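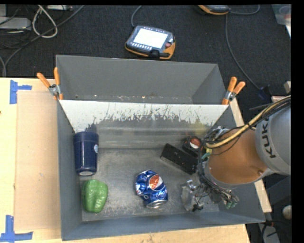
Für das Provisorium

Von Darius Anghel, 6. August 2024

In der Gemeinschaftswerkstatt in Arnotholm gibt es seit dem Winter einen Streit darüber, wie fertig etwas aussehen muss, bevor man damit arbeiten darf. Auslöser ist unser Greifaufbau, intern Ploltari genannt, ein Name, der von einem alten Passwort stammt und geblieben ist. Der Aufbau besteht aus einem gebrauchten KUKA-Arm, einem selbst gebauten Greifer und einer grauen Metallkiste auf einem Holztisch. Aus der Kiste soll der Arm Dinge herausholen, die durcheinander darin liegen. Ein Teil der Mitglieder findet, das Ganze sehe aus wie ein Unfall. Ich finde, es sieht richtig aus für das, was es ist, und möchte begründen, warum wir es vorerst so lassen sollten.

Der Vorschlag der Gegenseite liegt seit Januar auf dem Tisch. Er sieht einen Rahmen aus Aluminiumprofilen vor, eine feste Aufnahme für die Kiste, Kabelkanäle, eine Verkleidung an der Tischkante und einen Halter für die Bediengeräte. Die Zeichnungen sind gut. Tove Eyvindsson hat sie gemacht, und sie kann konstruieren, was man von mir nicht behaupten kann. Das Material würde 300 Euro kosten, wenn man die Profile bei Sawatzky als Reststücke bekommt. Das Geld wäre da.

Meine Bedenken haben mit dem Zeitpunkt zu tun. Ein Rahmen legt fest, wo die Kiste steht, wie hoch sie steht und aus welcher Richtung der Arm kommt. Alle drei Dinge haben wir in den letzten Monaten mehrfach geändert, und jedes Mal war die Änderung eine Sache von Minuten. Man löst die Federklemmen am Rand, rückt zurecht, klemmt wieder fest. Auf dem Karton neben der Kiste kleben Streifen aus blauem Malerkrepp. Wem das zu billig ist, der soll einmal versuchen, eine Bohrung im Aluprofil um einen Fingerbreit zu versetzen.

Es gibt in Bastlerkreisen eine Vorstellung von Reihenfolge, die ich für falsch halte. Sie lautet: erst der Aufbau, dann die Software, dann die Versuche. In der Praxis kommt die Erkenntnis, wie der Aufbau aussehen müsste, erst bei den Versuchen. Unser erster Greifer war auf dem Bildschirm einwandfrei. Er kam nur nicht in die Ecken der Kiste, weil das Gehäuse des Antriebs vorher an die Wand stieß. Das hätte man ausrechnen können, hat aber keiner von uns getan. Gemerkt haben wir es am Geräusch.

Der zweite Greifer ist schmaler und hässlicher. Die Drähte liegen offen, die Stecker schauen heraus, und wer zum ersten Mal davorsteht, fragt, ob das so gehört. Es gehört im Moment so. Ein gelbes Kabel und ein Bündel schwarzer Leitungen laufen im Bogen am Arm entlang, und dieser Bogen ist großzügig bemessen. Ein früherer, eng verlegter Bogen hat uns einen Stecker abgerissen. In einem Kabelkanal hätten wir denselben Fehler gemacht und anschließend länger gebraucht, um ihn zu finden.

Ein zweiter Punkt, an dem ich Widerspruch bekomme, sind die Gegenstände. In vielen Anleitungen beginnt man mit Würfeln: gleiche Kantenlänge, matte Oberfläche, am besten in einer Farbe, die sich vom Untergrund abhebt. Bei uns liegen ein dunkelblauer Becher in der Kiste, eine grüne Paprika, eine zerdrückte Pepsi-Dose und ein schwarzer Karton oder Kasten, je nachdem, was gerade greifbar war. Der Einwand lautet, damit könne man nichts messen. Eine Paprika sei keine Norm.

Das stimmt, und für eine Veröffentlichung wäre es ein Problem. Wir schreiben keine. Wir wollen wissen, ob ein Arm in einer Werkstatt wie unserer irgendwann eine Kiste mit Kram sortieren kann, und Kram ist nun einmal glänzend, verbeult, rund auf der einen und kantig auf der anderen Seite. Mit den Würfeln waren wir schnell zufrieden, wir hatten zwei Wochen lang nur Erfolge. Die erste zerdrückte Dose hat diese Phase beendet. Eine Dose ist leicht, rollt weg, spiegelt und gibt nach, wenn man zu fest zudrückt. Eine Paprika hat keine zwei parallelen Flächen, an denen Backen sich anlegen könnten. Hätten wir den Rahmen damals schon gebaut, dann wäre er für Würfel gebaut worden.

Auch an der Kiste selbst kann man etwas lernen, das in keiner Zeichnung steht. Das Blech ist zerkratzt, der Boden fleckig, die weiße Beschichtung an der Trennwand unten ausgefranst. Mehrere Mitglieder wollten sie deshalb gegen eine neue tauschen, und bei Jornesard im Katalog gibt es schöne. Ich bin dagegen. Der Boden einer benutzten Kiste reflektiert ungleichmäßig, und die Kamera muss damit zurechtkommen. Eine saubere Kiste bleibt in einer Werkstatt nicht sauber. Wer seine Auswertung auf einem makellosen Boden einstellt, stellt sie nach einem Vierteljahr neu ein.

Nun zur Gegenseite, die in einigen Punkten recht hat.

Tove sagt, ein Provisorium halte so lange, wie derjenige, der es gebaut hat, daneben steht. Danach wisse niemand mehr, was Absicht ist und was Zufall. Das ist der stärkste Einwand, den ich kenne. Wir haben ihn selbst bestätigt, als ein Mitglied in guter Absicht eine Markierung abgezogen hat, um die Tischplatte zu putzen. Der Nachmittag war damit verloren. Seitdem hängt neben dem Tisch ein Blatt, auf dem steht, was nicht bewegt werden darf. Das Blatt ist kein Ersatz für einen Anschlag, und bei einem Aufbau, den viele Leute benutzen, reicht es auf Dauer nicht. In einer Werkstatt zu Hause, mit einer einzigen Person am Gerät, würde ich das anders bewerten. Dort kann Klebeband jahrelang genügen.

Sie sagt außerdem, dass lose Kabel und Bediengeräte auf dem Teppich nichts mit Offenheit für Änderungen zu tun hätten, das sei schlicht Unordnung. Auch das gebe ich zu. Ein Bediengerät mit rotem Taster gehört an einen Ort, den man findet, ohne hinzusehen. Der Halter aus Toves Zeichnung ist eine gute Idee, und ich wäre dafür, ihn sofort zu bauen, unabhängig vom Rest. Er hängt von keiner der Fragen ab, die noch offen sind. Dasselbe gilt für eine Zugentlastung an der Tischkante.

Damit ist die Grenze beschrieben, die ich ziehen würde. Alles, was mit Sicherheit zu tun hat, wird gleich ordentlich gemacht: der Halt, die Absperrung, die Geschwindigkeit im Handbetrieb, der Platz, an dem man steht. Ein Industriearm nimmt keine Rücksicht darauf, dass man noch in der Versuchsphase ist, und wer an dieser Stelle mit Provisorien argumentiert, sollte keinen Schlüssel zur Werkstatt haben. Alles, was nur die Geometrie der Aufgabe betrifft, darf geklemmt und geklebt bleiben, bis es sich eine Weile nicht mehr geändert hat. Ich habe im Plenum 14 Wochen vorgeschlagen. Die Zahl ist willkürlich, aber irgendeine braucht man, sonst bleibt es beim Kleben.

Ein Argument höre ich besonders oft von Leuten, die mit dem Arm gar nicht arbeiten. Es lautet, der Tisch sei das Erste, was Besucher sehen, und mache keinen guten Eindruck. Das mag sein. Beim letzten offenen Abend standen allerdings die meisten Leute genau dort, und die Fragen waren besser als am Lasercutter. Eine Frau wollte wissen, warum die Backen so schmal sind. Ein Junge fragte, was mit der Dose passiert sei. Hinter einer Verkleidung hätte es beide Gespräche vermutlich nicht gegeben.

Hinzu kommt etwas, worüber in der Werkstatt ungern gesprochen wird. Ein fertiger Rahmen ist ein Ergebnis, das man vorzeigen kann, auch wenn der Arm noch danebengreift. Ich verstehe den Reiz. Nach einem Abend, an dem der Becher immer wieder aus dem Greifer gerutscht ist, würde ich selbst gern etwas sägen, das am Ende rechtwinklig ist. Das Problem mit dem Becher ist am nächsten Abend aber noch da. Wir haben in dieser Werkstatt eine Fräse mit sehr schönem Untergestell, die seit Jahren auf ihre Steuerung wartet.

Mein Antrag für die nächste Sitzung ist deshalb kurz. Der Halter für die Bediengeräte und die Zugentlastung werden gebaut, der Rahmen wird zurückgestellt. Kiste und Klemmen bleiben, der Karton mit dem Klebeband auch. Jede Änderung an der Lage wird mit Datum und Kürzel auf dem Blatt eingetragen, damit Tove am Ende eine Liste hat, nach der sie konstruieren kann. Sie hat angekündigt, dagegen zu stimmen, den Halter aber auf jeden Fall zu bauen. Die Reststücke dafür liegen schon im Regal hinter der Bandsäge.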